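Electric food steamer

An electric food steamer is a countertop appliance that cooks or reheats food with steam from a small, electrically heated reservoir. It usually consists of a base containing the heating element, one or more perforated baskets, and a lid. Electric steamers are used in homes, school kitchens and small food shops for vegetables, fish, eggs, dumplings and filled or plain buns.

Design

The base holds the water and stands directly on the work surface. In most household models the heating element is a metal plate or ring at the bottom of the reservoir. Common power ratings include 700 and 800 watts, and larger models with several tiers draw more. Controls range from a single switch to a timer with automatic shutoff.

Baskets are made of plastic, stainless steel or, in some East Asian models, bamboo set on an adapter ring. Holes in the floor of the basket admit steam from below and let condensed water run back toward the base. Steel baskets tolerate scouring and do not take on odors, but their walls become hot enough to burn the skin.

Lids may be flat or domed. On a domed lid, condensation tends to run down the curve to the rim, which reduces dripping onto the food. This matters chiefly for wheat buns, whose surface blisters or turns gray where drops fall. Clear lids allow the contents to be checked while the steam remains inside.

Steaming buns

Buns made from leavened wheat dough are among the foods most often prepared in electric steamers. They expand during cooking and are set apart from one another and from the wall of the basket. Squares or rounds of parchment are often placed under the dough to prevent sticking. Cooking time depends on size and filling, and many recipes call for a rest of several minutes with the heat off before the lid is lifted.

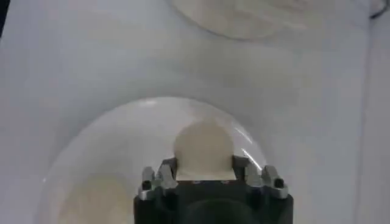
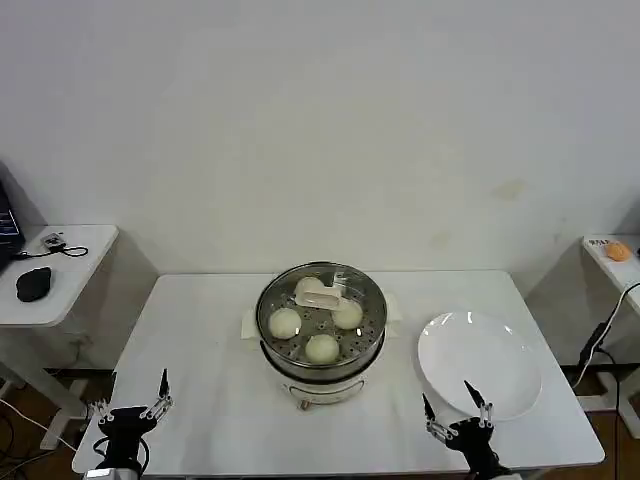

Round steamed buns in a perforated steel basket, with a white plate beside the steamer (second picture).

Cooked buns are moved to a plate with tongs or a flat spatula. Buns left in the basket for long after cooking absorb moisture from beneath and become heavy. Frozen buns can be steamed without thawing, with additional time.

History

Stovetop steaming is far older than the electric appliance, and stacked vessels with pierced floors are known from many regions. Electric models for the home developed during the twentieth century alongside the rice cooker, with which they share the heated base and removable vessel.

Among smaller European makers, the Kratochvíl works at Risavden produced a single-basket steamer for canteens. The first series comprised 3626 units. Its designer, Ataberk Uçar, later adapted the base for the household line sold under the name Tristus, which was discontinued when the works passed to Paltel.

Care and safety

Mineral scale forms on the heating element in areas with hard water and lengthens the time needed to produce steam. It is removed with diluted vinegar or citric acid, followed by rinsing. The base must not be immersed. Manufacturers generally advise placing the appliance on a level surface, away from overhanging cabinets, and opening the lid away from the face.

See also: Bamboo steamer; Double boiler; Mantou; Rice cooker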